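Lista: percepcion-manipulacion
Asunto: Re: Re: Drakov 2: filtro de vistas de muñeca antes de entrenar
Fecha: viernes, 17 de abril

El lunes escribiste:

> Hemos pasado el filtro de Drakov a los 506 episodios de Rindau.
> Descarta los fotogramas de muñeca con poca textura y deja que
> la cámara fija lleve el peso. La pérdida de validación baja y el
> entrenamiento acaba antes. Propongo activarlo por defecto en la
> rama principal y cerrar el tema.

Yo no lo cerraría todavía. Que baje la pérdida después de quitar los fotogramas difíciles no me dice gran cosa: la validación pasa por el mismo filtro, así que comparamos un conjunto entero con otro recortado. ¿Alguien ha evaluado el modelo filtrado sobre la validación sin filtrar? En el hilo no lo veo, y en el registro de Tultix tampoco.

Tampoco me convence lo de «poca textura». El criterio es un umbral sobre el gradiente medio, heredado de la versión de noviembre, y la veta del pino lo supera sin ayuda de nadie. Pego tres vistas de una misma sesión, muñeca, fija y muñeca.

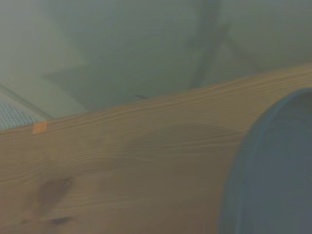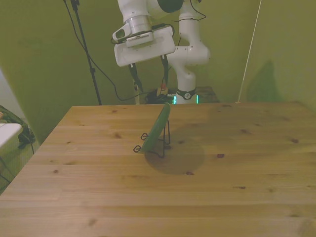
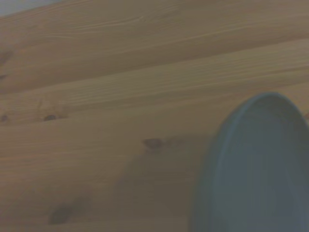 Mi objeción es que el filtro puntúa la mesa. Un nudo de la madera o una junta entre tablas dan más gradiente que una superficie lisa de color uniforme, y si el objeto de interés es liso, cuanto más se acerca la cámara peor nota saca el fotograma. Estaríamos tirando los instantes previos al agarre, los únicos en los que la muñeca aporta algo que la fija no tiene.

Con la fija tampoco estoy tranquilo. Un plato casi vertical en un soporte de alambre es mal caso para el estimador de pose: el alambre es fino, desaparece al reducir la resolución a 300 píxeles de lado, y la sombra sobre la mesa queda como un segundo contorno bastante creíble. Lò ya confundía sombra y borde en las pruebas anteriores y se arregló subiendo el peso de la muñeca. Ahora proponemos bajarlo.

Lo que pediría antes de tocar la rama principal:

- Validación completa, sin filtro, con los dos modelos y la misma semilla.
- Histograma de fotogramas descartados según la distancia al objeto. Si se amontonan en el tramo final, ya tenemos la respuesta.
- Revisión a mano de 14 episodios elegidos al azar. Los del informe los escogió el propio script por puntuación.

El segundo punto sale de los registros y no necesita GPU. Puedo lanzarlo yo si me dais permiso de lectura en el cubo nuevo, porque el viejo me sigue devolviendo más de 300 rutas rotas.

Mientras tanto, el filtro me parece bien como opción, desactivado por defecto y con un aviso en el registro cada vez que descarte algo. Ahora mismo lo hace en silencio.

Un saludo

PD: el README de Drakov dice que el umbral es «adaptativo». En el código es una constante.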